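Notebook, September. Grasp width controller, transparent stuff
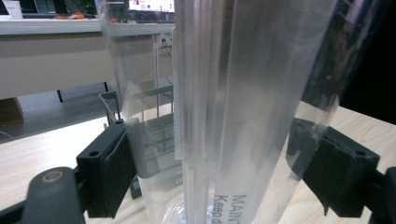 Back on the width estimator after two sessions lost to the logger. Problem is same as before: segmenter in Skalwood finds the object fine when it's opaque and falls to bits on clear plastic. Depth is worse, it goes straight through the wall and lands on whatever is behind. With the clear container held between the jaws the mask grabbed the wire basket behind it and called the lot one object. The basket rim and the container outline both have strong edges, the plastic on the left side has hardly any. The hazy ridged bit down the middle gets segmented nicely, so the estimator reports a width less than half of what it should be, and the force loop goes hunting.

What I changed:

- width prior now comes from jaw encoder, not the mask. Mask only gets a vote if its confidence is over threshold and its edges fall inside the jaw gap
- dropped depth completely for anything the material head tags as clear. Hard switch for now, ugly, will blend later
- contact detector reads motor current delta over a window of 16 samples (was 7, too twitchy, it fired on linkage friction)
- added a taper term. Sides of the container lean in toward the bottom so width depends on how high up the jaws land. Old code assumed parallel walls everywhere, which explains the slow creep in the Khokhar logs I blamed on the pads. Sorry pads

Replayed the 298 recorded grasps from the Khokhar set with the new build. Opaque items unchanged, good, that was the main worry. Clear items much better on width, still bad on pose. Two replays crashed outright with an empty mask, null check missing in the fusion node. Fixed, reran, clean.

Pose is the next headache. Yaw flips by a half turn between consecutive frames when the container is close to symmetric from where the camera sits. Tried locking yaw to the printed lettering, since it's sideways down near the bottom and the text detector does pick up MAINT on a good frame. Works until the lettering slides out of view, then you get nothing for a stretch and the filter coasts. Might be ok as a weak cue with big covariance. Not as the main one!! Ridges are a better bet, they're long and straight and the contrast holds up. Hough on the ridge band gave a steady axis, just no sign. So: ridges for axis, text for sign when available, hold last sign otherwise.

Reflections: the dark background on the right shows up in the wall as purply brown blotches and the material head flickers between clear and opaque on it. Every flicker toggles the hard switch above, depth comes back in, width jumps, loop reacts. Put a hysteresis on the tag, needs 7 frames agreeing before it changes its mind. Colour augmentation in training would be the proper fix. Asked for time on the Trukumura box to retrain, waiting.

Force loop notes for whoever picks this up. The gain schedule is in the erar config, not the main one. I lost most of an hour tuning the wrong file. Erar overrides silently at launch and prints nothing. Have added a warning line on load, grey text, easy to miss, but it's there. Thin walled items want the soft profile, the default will bow the sides in before contact even registers. Don't bump the integral term to hide the encoder offset, recalibrate the jaws instead, script is calib_jaw and it needs the grippper empty.

Latency: fusion node is now the slow part. Almost all of it is the Hough, running full res for no good reason. Crop to jaw gap first. Haven't done it yet, expect it to be an easy win.

Todo
- crop before Hough
- blend instead of hard switch on depth
- right jaw's inner end shows through the clear wall, softened, and the self-mask misses it. Render jaw model into the mask from encoder angle and dilate a bit
- taper term has a magic number in it, move to config and name it something sensible
- unit test for empty mask, with the 2 crashing replays as fixtures
- rerun the whole Khokhar set overnight with the soft profile as default for clear tag
- check the timestamp skew between current readings and frames, there's a constant lag I'm correcting by hand

Branch is clear-width, pushed as is, tests pass except the flaky one in the planner that has nothing to do with this. Don't merge until depth blending is in. Will look at the overnight numbers first thing.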